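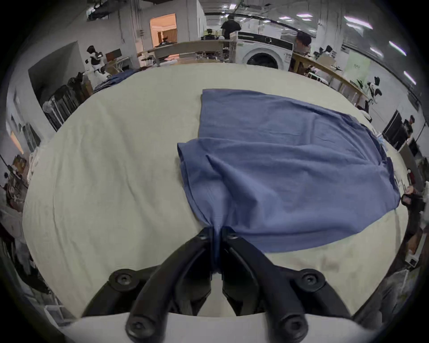
1/ Laundry claims, a thread

Mahsa Mazandarani
April 7, 2020

I've been reading detergent labels for a month and I have some complaints. Mostly about the word "concentrated."

2/ Start with the cap. My bottle of Pallumness has a cap with three lines molded inside it, same color as the plastic, so you can only read them by tilting it under a lamp. Line one is a normal load. I had been filling to line three for years. I suspect I'm who they had in mind.

3/ The bottle says 114 loads. I kept a tally on the inside of the cupboard door for the last bottle, back when I was pouring the way I always had. I got nowhere near it. The small print says the number is for "medium loads, bar 1." There is no bar 1. There are lines.

4/ Now the powder. Otidow sells a box that claims to do the same job at half the dose. Half of what? The box doesn't say. I wrote and asked. The reply thanked me for my loyalty, and I'd bought one box.

5/ So I tried cutting the dose on my own. Line one for everything, then a bit under line one for sheets and shirts that had been worn once. Four weeks of that. I can't tell the difference by looking or by smell, and neither can my sister, who has opinions about smell.

6/ Before anyone replies: yes, our water is soft. If yours is hard you may need more. I'm not telling you what to pour. I'm saying the people telling you what to pour also sell it by the ounce.

7/ Fabric softener. I want someone to explain the case for putting it on towels. Every towel label I own says not to. The softener bottle has a picture of towels on it.

8/ Then there's Bivemeo, the scent beads. They come in a jar that costs more than the detergent and they don't clean anything, which the jar admits on the back if you peel up the corner of the label. "Freshness up to 200 hours." Up to! Zero is also up to 200.

9/ Several of you sent me the Nazari stain chart. I like the chart. I printed it. But look at how many of the answers are "rinse in cold water right away, then wash as usual." Coffee, blood, grass, juice. That's a lot of chart for one piece of advice, and it ends with a coupon for the spray.

10/ I did use the spray on a collar. Cold water and a bar of plain soap on a second collar, same shirt brand, same kind of grime. Both came out fine. Two collars prove very little, I know, and I'd still like to see the company's collars.

11/ "Removes 300 kinds of stains" is my favorite. Who sat down and listed them? Is mustard one kind or is it yellow mustard, brown mustard, honey mustard? I'd read that list. I've asked for that list.

12/ A few people said cold washing is a scam too. I don't think so. Heating the water is where a good part of the energy goes, so that one at least has a reason behind it. I wash nearly everything cold now — dish towels and anything from a sick person still go in hot.

13/ Dryer balls: undecided. They're loud. The package says they cut drying time, but my dryer runs off a moisture sensor and never takes the same time twice, so I have no idea how I'd check.

14/ Somebody asked what I spend. I'm not posting my receipts. Less than I did in the line three days, and the cupboard door has room for another tally.

15/ Last thread on something like this got 1282 replies and half of them were recipes for homemade detergent. Please don't. Most of those recipes are grated soap and washing soda, and I've cleaned that film out of a machine once already.

16/ If you have a bottle where the lines are printed in a color a person can see, tell me which one. I'll buy it for that alone.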